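Home | Journals | Browse Issues | Authors | Sign in

Filed under: Household Studies, Water Use, Open Access

4.2 Where the water goes

Of the 200 households that agreed to keep a tap diary, 89 returned one we could read. Ríos had warned us that people remember showers and forget sinks, and the diaries bear him out. A household in Carvalho logged every bath for a month and listed the bathroom sink once, under "other."

The meters tell a longer story. Across the 34 homes in Sanel fitted with a meter on the basin supply line, we recorded 2305 separate draws in December, most of them too short to wash anything well. Brushing teeth was the activity most often reported as done "with the tap off." The meters disagree – politely, but at length.

We considered three explanations. The first is that people round down, as they do with cookies. The second is that the diary sheet, which lived on the refrigerator, was a long walk from the sink at seven in the morning. The third, put forward by Heriberto Ríos and hard to rule out, is that respondents wrote down the water they meant to use. Homes in Bultar, where the sheet was taped beside the mirror, came closer to their meters, which favors the second account without ruling out the others.

Basin shape made less difference than the fixture trade would like (Figure 3). Households with a vanity unit and those with a wall-hung sink drew much the same amounts.

We use cookies to improve your visit. Accept | Manage settings

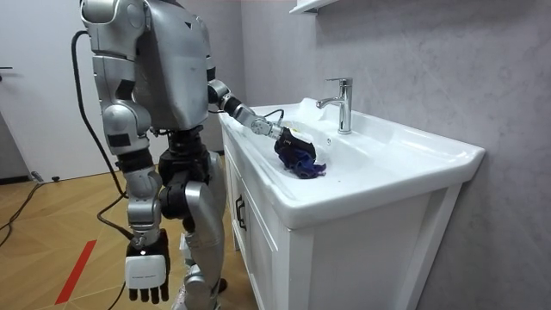
Figure 3. White bathroom vanity with sink basin.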